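Four weeks with the Plokeck kitchen pack

I said back in June that I'd write up the Plokeck kitchen pack once I'd had a proper go at it, and then a few of you emailed to ask where the post was, so okay, okay, I'm writing it!

Quick background if you're new. I spend my evenings teaching simulated robot arms to do chores, mostly badly, and up to now I've built all my own rooms. My last kitchen had a fridge I'd modeled from memory and a sink that things fell through. So when Plokeck put out a ready-made kitchen with an arm, a gripper, a wrist view, a room view and a bunch of appliances already in it, I paid for the hobby license the same evening. It was 168 dollars for the year. My own money, no freebie, and they don't know I'm writing this.

The install was painless. It's a big download (I made dinner, I ate dinner) but after that you pick a layout, pick your appliances, and tell it whether to place them neatly or shuffle them. Neatly is for demos. Shuffle is where I've spent nearly all my time, and it has a slider called "clutter" that goes up to 11. Somebody at Plokeck had fun with that.
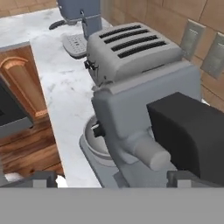 Wrist view with shuffle on. Toaster on top of the stand mixer, fingers open.

I love this kind of start. If a policy has only ever met a toaster sitting politely on the marble, it has no idea what to do with one parked on another appliance, and mine certainly didn't. My first few tries all went for the spot on the counter where it figured a toaster should be. Pin-yu Cheung, who has been at this much longer than me, told me to stop feeding it tidy kitchens and just let shuffle run overnight. So I did, and by breakfast I had 1,263 episodes saved with no crash. My old setup couldn't get through an hour.

What I like

The appliances are good where it counts. You get real slots in the toaster, a little lever on the side, a bowl tucked in under the mixer head, that sort of thing, so there's something to aim for besides a big gray lump. The tile and the marble are nice too, though I'd have been happy with less nice and a faster load.

The two views stay in step. That sounds like a small thing, but I lost most of last winter to two cameras that drifted apart over a long run (Rosalie Kofler, if you're reading, I still owe you for the script that fixed it). With Plokeck I haven't had to think about it once.

And the docs are written by a person! Short pages, with commands you can copy and run. I wrote to support with a dumb question about joint limits and got a friendly answer from Kilian Zürcher the next morning, with a corrected config file attached.

What bugs me

Everything is so gray. Gray toaster, gray mixer, gray outlet plates. You can swap colors, but it's one object at a time through a menu, and I want to shuffle those as well. There's a request open for it on their forum, so go and add your vote.

The wrist view also eats a lot of itself. The gripper body runs right across the bottom, and with the fingers spread you've got one in each bottom corner. Fine for the last bit of a reach, not much help for finding things, so I lean on the room view for that. From there you get most of the arm, the counter out past the mixer, and the dishwasher too. 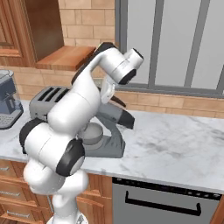

How it stacks up against Sternent

I had the Sternent home bundle on trial in the spring, so I can compare a little. Sternent has more rooms (five, and the laundry room is great) and its cloth is miles ahead. If you're folding towels, go there. But its kitchen appliances felt like afterthoughts to me, and the price jumps once the trial is over. Plokeck does one room and does it properly.

I haven't tried Clamley, before anybody asks. Ingeborg Rüegg swears by it for drawers and doors, and she's promised to show me her setup.

Would I renew?

Yeah, I think so. I'd like the color shuffle first, and I'd like the load time cut in half, but I've gotten more done in these four weeks than in the three months before them. Next up I want to get the arm pushing toaster levers, and then maybe the mixer bowl if I'm feeling brave. I'll put my config files up once I've cleaned out the embarrassing comments. If you're running the pack on an older graphics card, leave me a note with your load times, I'm curious how bad it gets.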